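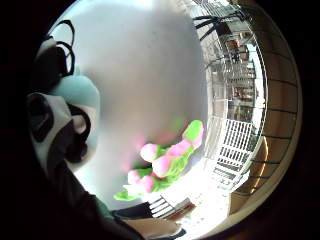 Session and touring drummer wanted – Murnura

Murnura is a four-piece hard rock band recording its second album at Stirgate Studio. The drum position is open. The player selected will track the remaining songs on the album and play the release dates that follow. The position is paid and covers the full cycle, with the option of a permanent place in the band afterward.

Recording

Seven of the songs still need drums. Demos are complete, with programmed parts that show tempo and structure only. The player is expected to write their own parts and bring them to pre-production in February. All songs are tracked to a click. Tempos run from 100 to 200 bpm, and one song, "Adugna," changes meter between 7/8 and 4/4 in the verses. Double bass is used on four songs. A double pedal on a single kick is fine.

The studio kit is a five-piece with a 24-inch kick. You may bring your own snare, pedals and cymbals, and most players do. Triggers are not used in the studio. Tracking takes place from 10 a.m. to 6 p.m. over two weeks, with load-in the evening before.

Live dates

The release run is booked by Plorier, who also handle the band's management. Most rooms hold 230 or fewer. Sets are 75 minutes with a click and a small number of backing tracks, run from the drum position on a laptop supplied by the band. You will need to start and stop the tracks yourself and keep the set moving if the playback fails. In-ear monitoring is required. The band supplies the wireless packs, and you supply the earpieces.

Travel is by van, with the backline in a trailer. Everyone loads in and out. Hotel rooms are shared, two to a room.

Requirements

Solid time with and without a click
Experience recording full songs in a studio, with released work we can hear
At least one run of consecutive live dates
Ability to learn a 16-song set from recordings and charts
Backing vocals are useful – please say so if you sing, and give your range
Valid passport
Free for the whole of the recording period

Reading standard notation is not needed. Charts are plain song maps with bar counts and cues.

Pay

Recording is paid per finished song, with half on the first day of tracking and the rest on approval of the takes. Live dates are paid per show, plus a daily food allowance. Rehearsal days are paid at a lower day rate. Parts you write are covered by a separate agreement, which is sent to shortlisted players before the audition so that it can be read in advance.

How to apply

Send the following to Plorier through the contact form, with "Murnura drums" as the subject:

2 links to recordings you played on, stating which parts are yours
1 video of you playing live or in rehearsal, single camera, unedited, with room sound
A short list of bands and dates
Any dates you cannot do

Please send links only. Attached audio files are removed by the mail system.

Shortlisted players receive two songs without drums and a click track, and have ten days to prepare them. Auditions are held at Stirgate and last 90 minutes: the two prepared songs, one older song from the set, and some time working on an unfinished idea with the band. Travel costs to the audition are refunded against receipts.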